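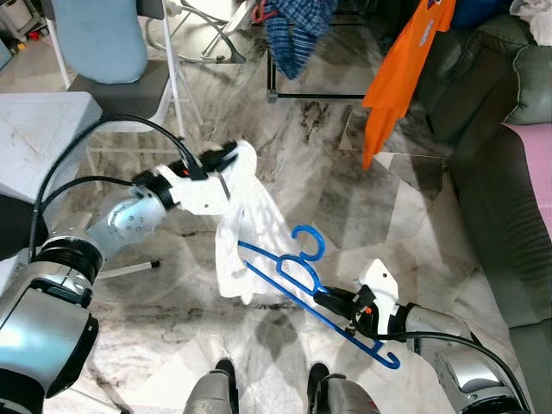

Reading time: 3 minutes

Drying and sorting household laundry in a shared living room
Project report, Home Technology module
Sofia Nikolaidis and Evdokia Katsaros

1. Purpose

The project looked at how washed clothes move through a flat that has no separate laundry room. All drying, hanging and sorting takes place in the living area, on the same floor that is used for sitting, eating and play. We wanted to know where garments wait between steps, which pieces of furniture are used to hold them, and what small changes would shorten the work. The flat is in the Gultungate building and the work was done in June.

2. The room

The floor is polished marble with white and grey veining. It is easy to wipe and does not mark light fabric when clean, but cloth slides on it and a pile placed on the floor spreads quickly. Hanging space is provided by a black metal drying rack. A blue-and-white plaid shirt was on it when the first picture was taken, with an orange garment with a small emblem hanging further right, near a dark green sofa. A white folding chair with a cushioned backrest stands on the same side of the room.

Hangers are blue plastic. We chose one type for the whole project so that the shape of the hanger would not affect the result. The shoulder width suits adult shirts. Children's tops slip off one side unless the neck is buttoned.

3. Method

Each garment was followed through four stages: taken from the basket, shaken out, placed on a hanger or folded, and put away. We used a plain log sheet with one line per garment. The columns were start time, holding place, hanger or fold, and remarks. Sofia Nikolaidis kept the log.

A load was limited to 3 kg dry weight, measured on kitchen scales. The spin speed was not changed between loads. Any garment under 200 g was folded, and any garment over 400 g was hung. Garments between those limits were hung if they had a collar and folded if they did not.

4. Holding places

The log showed that clothes were seldom moved straight from one stage to the next. They were set down first, usually on the nearest raised surface. Low seats were used most, followed by the folding table. The table was preferred for dark items and the seats for everything else, although this was a habit in the flat and was not part of our instructions.

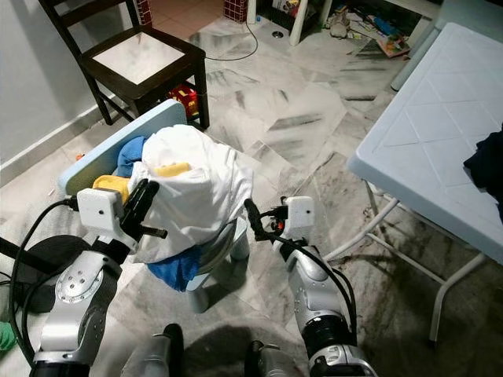
Figure 2. Laundry heaped on the light blue stool, with the folding table at right.

The stool has a small seat and a backrest panel. The backrest supports a heap on one side only, so long pieces hang down towards the floor on the open side. Small items become caught in the folds of larger ones. In Figure 2 a yellow, sponge-like item is wedged near the top of the white cloth, and blue cloth shows at the upper left of the pile and again below it. Items held in this way are easily missed when the top piece is lifted off, and in the log they appear as late entries.

The folding table has a diamond-patterned top. Apart from a dark navy cloth at its right edge, it was not recorded as a holding place in that load. We consider it the better surface for sorting, as garments can be laid flat and separated by type.

5. Suggested changes

a) Place the folding table next to the drying rack and use it as the only holding place.
b) Keep the hangers on the rack bar between loads. Time was lost picking them up from the floor.
c) Remove small items from the load first and put them in a shallow tray.
d) Clear toys and papers from the working area before the basket is brought in.

6. Limits of the work

Only one flat was studied. The weight limits in section 3 were set by us and have not been compared with other households. Drying time was left out, as the windows were opened and closed during the day and no humidity readings were kept. The log sheets are held in the Daruren project folder with the scale readings.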